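October, a bit after nine in the evening

Feet up, tea made, and my hands still smell of contact cleaner. I said I'd keep this diary going properly now that I'm looking after the hand-held grippers, so no skipping today just because I'm tired!

It was unit 5 again. Nabila caught me before I'd even got my coat off and said the left pad was "doing the thing", meaning it drags a bit when the fingers open and then lets go all at once. I had a fair idea what it was. We changed over to the Mazurek pads last month and they're lovely and grippy, but whoever cut this batch left them a whisker too long at the bottom, so they rub on the way past. Out they both came. I trimmed them with the good scalpel (the one Arnar keeps hiding in his drawer — I know where it is, Arnar) and stuck them back with fresh tape, and then I sat there opening and closing the thing like a castanet until Intan asked me very politely to stop.

After that I did the routine bits, which I quite like really. Wipe the pads, clean the lens, check the screws, check the marker cube hasn't worked loose. I found one screw that turned under my fingers, so that got a dab of threadlock and a line of paint across the head. I've started doing the paint line on all of them because then you can tell from arm's length whether anything has moved. Rostyslav thinks it looks like nail varnish. It is nail varnish! Cheaper than the proper stuff and it comes in better colours.

Then the cube. I'd been putting it off. The whole point of those black-and-white squares is that the software can work out where the gripper is, and if the cube sits even a touch crooked the numbers go off and you get a whole morning of recordings where the hand seems to float next to the cup. So I loosened the bracket, squared it up against the little steel block, tightened it in turns, one side then the other, and ran the check. First go was rubbish. Second go was worse, and I said a word. It was a crumb of old glue under the bracket, of course, so tiny I could only feel it with a fingernail. Scraped it off, did it all over again and the error dropped straight down to where it should be. 200 opens and closes to finish, counted by the software and not by me, thank goodness, and no sticking.

Down in the hall, robot vacuums on the rack and the mezzanine overhead: 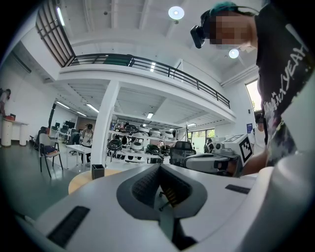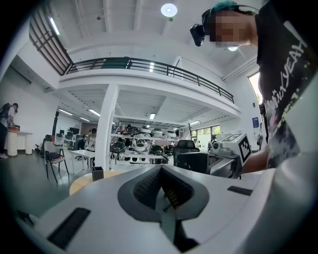
How often do the gripper pads need changing?

It depends on what you've been picking up. On soft things like cloths and sponges a pair lasts us 90 hours of use, but rough cardboard eats them much faster, so I go by the texture and swap them when the ridges start to feel flat under my thumb.

I've copied that out here because Marlina asked me it at lunch and I gave her such a muddled answer that I went back to my desk and wrote it down properly. She wants it for the Drasach handbook, along with something about storage. I'll tell her fingers open, never closed, because the pads take a set if they're squashed together overnight. I learned that the hard way in my first week and had to bin a brand new pair.

What else. The spares cupboard is a disgrace. I found 19 of the old short screws in with the new ones, and they look the same until you've got one halfway in and it won't bite. They're in a jam jar now with NO on the lid. Still waiting on the Sustier parcel, which is meant to have the replacement springs in it, and I've only the one spare left, so nobody is allowed to break anything till it turns up. I did write that on the whiteboard. Arnar drew a sad spring next to it.

Tomorrow I want to look at the lens on the other unit — Intan says it's gone a bit soft on one side and I suspect it's only a smear, but I'd like it to be something more interesting. Must take my own microfibre cloth in. Also milk, and ring Mum.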